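¿Se puede esmaltar en casa una pieza que ya viene bizcochada?

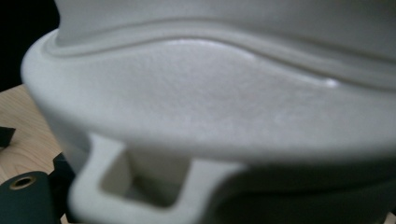 Hola a todos, a ver si me echáis una mano. Me apunté en marzo a un curso de cerámica de fin de semana y me ha dado fuerte. El problema es que el taller me pilla a 24 km y solo abren el horno a los de fuera una vez al mes, así que estoy pensando en comprar bizcocho blanco ya hecho y esmaltarlo en la cocina. He visto los botes de Tilelex (los pequeños, a 5 euros) y no sé si hay que dar una capa o varias, ni si luego vale el horno de casa. También me preocupa el polvo, porque al lijar un cuenco el otro día puse el fregadero perdido. ¿Alguien lo hace así? ¡Gracias!

Genalyn Salazar
2/4/18

3 respuestas

Decha Jitpraphai
¡Hola, Genalyn! Yo llevo años esmaltando en la mesa del comedor y sin dramas, pero cocer en el horno de casa, no. El de cocina llega a 250 grados con suerte y un esmalte de baja pide unos mil. Lo que hago es esmaltar en casa y llevar las piezas a cocer a Suksawat, que cobran por balda y no te preguntan de dónde vienes.
Con el bizcocho, lo primero, pásale una esponja húmeda y déjalo secar bien. Si tiene grasa de los dedos, el esmalte se retira al cocer y te quedan calvas (me pasó con una fuente enorme, todavía me duele). Después, tres capas finas a pincel, cada una cruzada con la anterior, y deja secar entre una y otra. La base límpiala del todo o se te queda pegada a la placa del horno. ¡Y pregunta a qué temperatura cuecen antes de comprar los botes!
Lo de lijar, con lija al agua y mascarilla, y el agua sucia a un cubo, que el fregadero se atasca.

Follance
Yo uso pintura acrílica y barniz y queda muy bonito. Para comer no sirve, claro, pero para macetas va genial.

marga172
De acuerdo con Decha en casi todo, aunque yo con el transparente me quedo en dos capas, porque con tres se me pone lechoso. Será cosa de la marca, yo gasto Elonis. Haz una prueba en un trocito roto antes de meterte con la pieza buena. Y si la quieres para comida, mira que en el bote lo ponga, que hay algunos que son solo decorativos.
Por cierto Decha, ¿en Suksawat siguen cogiendo piezas entre semana?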